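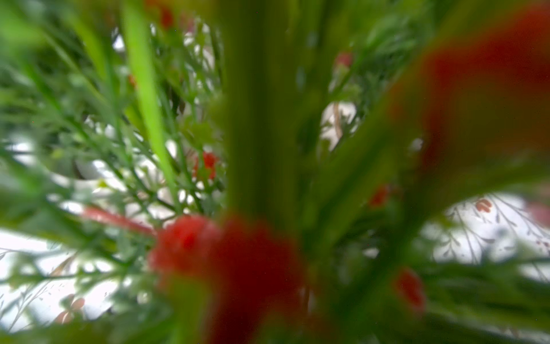
Subject: Re: [tinyplants] Fake flowers, real shelf?

On the subject of fakes, I gave in this winter. I have killed 200 honest houseplants and see no reason to go for 2,000. The new ones are from Farkas and need nothing from me, so we get along.

> My windowsill is full and I'm thinking of a little
> stand. Does anyone put artificial ones on theirs, or
> is that cheating? And do they look silly in a group?

It is cheating, and they look fine in a group.

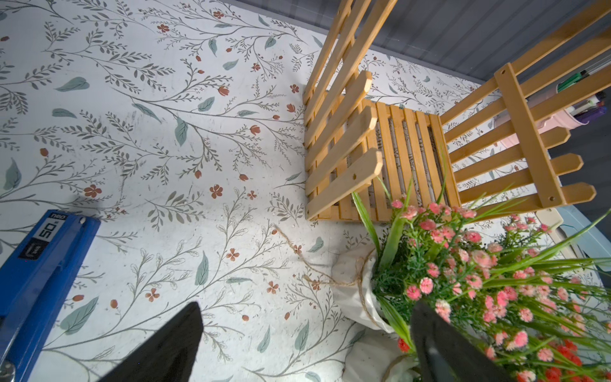

My stand is the Jellance, the one shaped like a bench that wanted to be a fence. The slats at the back are cut to picket points, so pale pink flowers in a pot tied with twine look right at home near it. Put your tallest grassy leaves on top or they'll poke into whatever is above them. Trim the twine, too. Mine wanders.

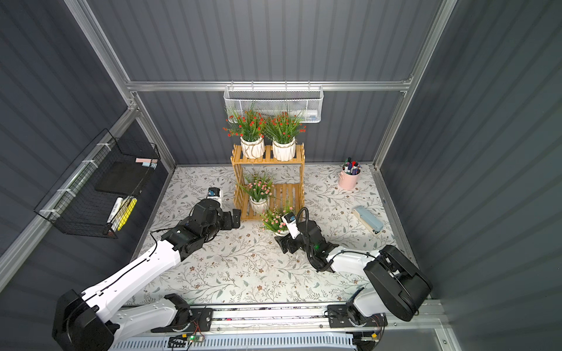
Two red-orange on the top tier, pale pink below.

I did try pink up top and went back and forth over it for most of an evening, as one does in March.

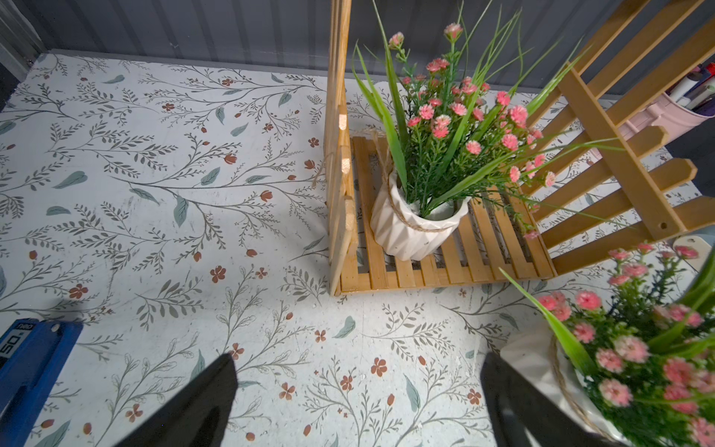 Tesell wrote to me off list that pink belongs at eye level and red should be kept low, where it can't shout. Clakport sells the same pots without twine, if twine offends you.

Dusting tips welcome. I've been using a paintbrush.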